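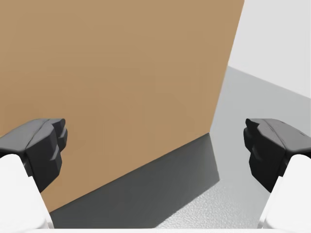
2023-12-06, cahier simu, suite

Bon, journée cartons. J'ai repris la génération d'exemples pour la politique de préhension là où Marleny l'avait laissée, et j'ai passé la matinée à me battre avec les poses de départ avant de lancer quoi que ce soit (je note tout ici, sinon je referai les mêmes bêtises en janvier).

État du lot Pladden ce soir : 2193 épisodes enregistrés, dont 39 que je mets de côté. Dans ces 39, la pince part tellement près du carton que la caméra du poignet ne voit presque que du beige uni, et le réseau n'a pas grand-chose à se mettre sous la dent. Pas d'étiquette, pas de scotch, rien à accrocher. Walter voudrait les jeter, moi je préfère les garder dans un dossier à part, parce que sur la vraie cellule on aura forcément des approches comme ça, doigts grands ouverts et le carton en plein dans le champ. On en reparle avec Modupe.

Les ombres : toujours trop nettes ! Bord droit, gris très sombre, on dirait un deuxième objet posé à côté du carton. Elikem pense que le modèle apprend à suivre l'ombre au lieu de l'arête du bas, et franchement ça expliquerait les ratés de lundi, quand la pince descendait systématiquement à côté. J'ai essayé une source plus large avec le réglage de Condori, c'est plus doux mais le rendu prend un temps fou. À voir si on le fait seulement sur une partie du lot.

Le sol moucheté, je le laisse. Le mur presque blanc, par contre, il faudra le faire varier, on a le même partout et je n'ai pas envie de retomber dans l'histoire de Trollville (tout marchait en simu, rien dès qu'il y avait un fond de couleur).

Côté script : la graine aléatoire n'était pas sauvegardée avec l'épisode, c'est corrigé. Attention, les fichiers d'avant midi n'ont donc pas le champ « seed », ne les mélangez pas avec les autres. J'ai aussi limité le départ à 23 degrés d'inclinaison, au-delà les trajectoires du planificateur deviennent n'importe quoi et ça pollue les exemples.

À faire :
- relancer les sept poses qui plantent au chargement
- demander à Aníbal les textures de carton imprimé
- comparer ombres dures et ombres douces sur la même graine
- envoyer un échantillon à Pretard, avec les départs trop proches aussi

Je laisse tourner le deuxième lot cette nuit sur la machine du fond, merci de ne pas l'éteindre.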